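Home | Projects | Reports | Staff | Contact
Filed under: Student Work, Second Year Automation

Review of the Plidetari Bench Handling Kit
Fatemeh Fallahi and Amr Ait Brahim

1. Purpose

Our program was asked to look at the Plidetari kit before the department decides on an order for the teaching lab. The kit is sold by Rathjen and costs $3590 with the gripper, the wrist camera and one year of software updates. A cheaper version without the wrist camera is listed at $2677. We had the full kit on loan from the start of March.

2. What we tested

We wanted a task close to what a panel shop would do, so we chose handling push buttons in a blue plastic tray. The button caps are different colours, which suited the sorting exercise in the Tistent software. We did not test heavier parts.

3. Set-up

Mounting the arm took one afternoon. The manual is clear on wiring but poor on calibration, and we had to redo the camera calibration twice after the bracket screws worked loose. A drop of thread locker fixed it. The software installed without trouble on the lab computers, although the licence key arrived four days late.

4. Results

We ran 14 trials with the default settings and 13 after slowing the approach speed. Most failures at the default speed came from the fingers tipping a button before closing on it. At the slower speed this was rare. The domed caps are awkward for flat fingers, and gripping lower down on the black body worked better.

Colour detection was reliable for red and yellow. Green was sometimes missed when the blinds were open.

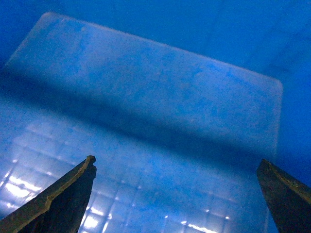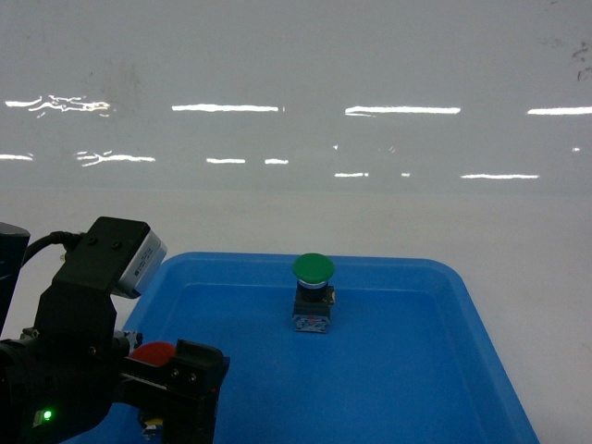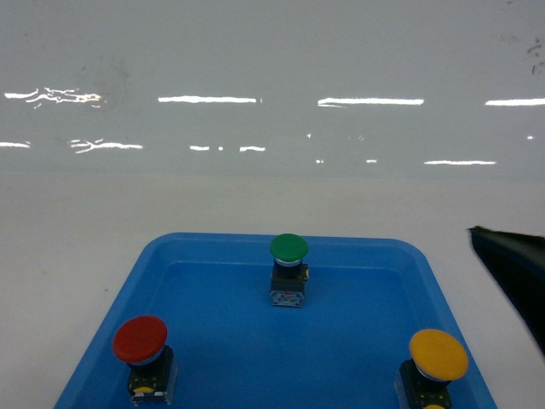
Push buttons in the blue tray, second and third pictures.

Glare was the other problem. The overhead lights can't be dimmed in our lab, and the software has only one exposure setting for each camera. We would like to see this changed.

5. Recommendation

We recommend the full kit for second-year classes, with softer finger pads ordered separately. Skusico makes a set that should fit the same rail, but we have not tried it. The lab would also need to write its own calibration sheet, and our notes can be used as a starting point.

May 2022

Back to Reports | Next report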